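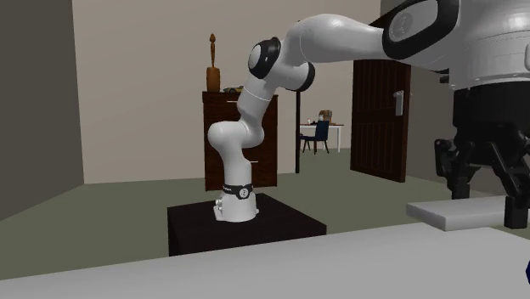 9/29/22

We have a budget! It came through right before lunch and I've been grinning at a spreadsheet ever since, so I figured I'd write up the news while I still have the numbers straight in my head.

The short version for people reading on the bus: the robotics group here at Skellovton is going to rent an arm and a gripper this winter, we're buying our own pedestal and table to go with it, and the purchase of an arm is off the list until next budget year at the earliest. The full amount approved is $3775. If you were at the planning meeting you'll remember we asked for a good deal more than that, and if you weren't, well, we asked for a good deal more than that.

I was bummed for maybe ten minutes. Then Solveig Viklund, who has done our purchasing for longer than I've worked here, sat down next to me with two quotes and a pencil and we got it to work out. Of the total, $2000 is set aside for the pedestal, a decent table, and getting both of them delivered and bolted where they need to be. The rental is through Hakska and it runs $225 a week, arm and gripper and controller all in one price, and we've signed up for six weeks. What's left over goes into one small pot for cables, a power strip that isn't from somebody's garage, and whatever we forgot. Solveig wrote "whatever we forgot" on the actual form. It was approved that way.

So why spend the bigger share on furniture? I got that question from three different people in the hallway, and it's a fair one. The furniture stays. The arm goes back on the truck when the rental is up, but a heavy pedestal and a flat, solid table will still be here for the next arm, whoever makes it and however we end up paying for it. We learned a bit about that from the folks at Medeiros, who let two of us come by last April and poke around their setup. They had bought a lovely arm and put it on a rolling cart, and they told us (with a lot of good humor) that they spent their first month chasing errors that were really just the cart moving. I came home with a page of notes and the word PEDESTAL underlined twice.

The other thing that helped our case was the simulation work. All summer Wenche Dahlgren has been building rooms on the computer and putting the arm in them, with the arm on its own pedestal and a separate table in front of it where the parts go. The task is about as plain as it gets: there's a flat block on the table, and the gripper has to get to it and pick it up. She started with that one because it's the job we'd want to run on the first day of the rental, and because a plain block keeps everybody focused on reach and clearance. And she's put furniture in the room behind it too, a dresser and a door and a chair and so on, so that we're not always testing in some big blank nothing.

It's been a terrific planning tool. I had always thought of simulation as something you did for the software people, and here I was using it to shop! You want to know if the table should be a little closer? Move it and try again. You want to know if the pedestal should be shorter? Same deal. We went back and forth on the gap between the pedestal and the table for most of August, and if we'd been doing that with real steel I would have had to apologize to a lot of people with sore backs.

Some of what we learned went straight into the order:

The pedestal and the table are going to be separate pieces. We had priced a combined bench, which was cheaper, but Wenche wanted to be able to move the table without touching the arm, and after I watched her do just that over and over on screen I stopped arguing. The table top will be light and plain, no grid, no printed logo. The pedestal will be dark, mostly because that's what the shop had in stock at the better price, and I'm fine with it.

We also changed our minds on the gripper. Our first wish list had the Fleniment hand on it, which is a great piece of kit and would have eaten the whole budget before we got to the arm. For a flat block you want fingers, and the one that comes with the Hakska rental has fingers, so that's what we're using. Fleniment, we'll talk next year.

Now for what simulation can't tell us, and I want to be upfront here because I know a few of you are nervous about renting before buying. It doesn't tell us how long setup takes when the floor isn't quite level. It doesn't tell us whether the people in the office next door can stand the noise. It doesn't tell us how much time goes into training, or what we'll do the week somebody is out sick and they're the only one who knows the controller password. Those are the things I want from the rental. If the arm never picks up anything fancier than a block, and we come out of it knowing what it costs us in hours to keep one running, I'll call that money well spent. Wenche would like me to add that she fully intends for it to pick up something fancier than a block.

We had a good long talk about whether to stretch the rental out. Hakska would have let us split it into two shorter blocks with a break in between, and I liked the idea, since it would have given us time to think. But there's a delivery charge each way, and it would have to be installed and checked all over again, and Solveig pointed at the little pot of leftover money and then looked at me. So it's one stretch, start to finish. That means we need to be ready when it lands.

Getting ready looks like this. The pedestal and table get ordered first and need to be in place before the arm shows up – the rental clock starts on the day of delivery, whether or not we have anything to bolt it to. Facilities has to look at the floor. Somebody (me) has to find out if the outlet on the long wall is on the same circuit as the break room microwave. And we need a signup sheet, because I already have more people asking for time on the arm than I have afternoons. I'm going to give first pick to anyone who has run their task in simulation already. That isn't meant to be mean! It's just that every hour costs us the same, and I'd rather not spend paid hours finding out that a table is in the wrong spot.

If you want to get your task into the simulator, go see Wenche. She's good about it and she doesn't mind beginners. Bring the rough dimensions of whatever you want picked up, and a sketch of where you'd like it to sit on the table. A sketch on a napkin is okay, I brought her one. What she doesn't want is "something like a box," and she asked me to put that in writing.

On the money side, anything you want bought for your own test has to go to Solveig before the pedestal order goes out. After that the small pot is all there is and she'll be guarding it. Please don't buy parts yourself and hand her a receipt. I did that in the spring with a set of clamps and I'm still hearing about it.

A few people asked if the rental fee counts toward a purchase later. It doesn't, at least not in the quote we signed. Solveig asked for it, Hakska said no, she asked again in a nicer email, and they said no in a nicer email. We can come back to that when we have some weeks of use behind us and they know we pay on time. I also asked if we could keep the mounting plate, and they're thinking about it.

For next year's request, I'm going to keep a plain log during the rental: hours running, hours stopped, what we were waiting on, who was in the room. The last time we asked for an arm, our whole argument was that it would be useful, and you can imagine how far that got us. With a log I can put down what we used it for and what sat idle, and the people with the checkbook can make up their own minds. If you're on the signup sheet you'll be filling in the log too, so sharpen a pencil.

I'll put the delivery date up on the board by the coat rack once Hakska confirms it. Until then, Wenche is running the block task with the table in its new position, and she has room for one or two people to sit in if you catch her before she starts.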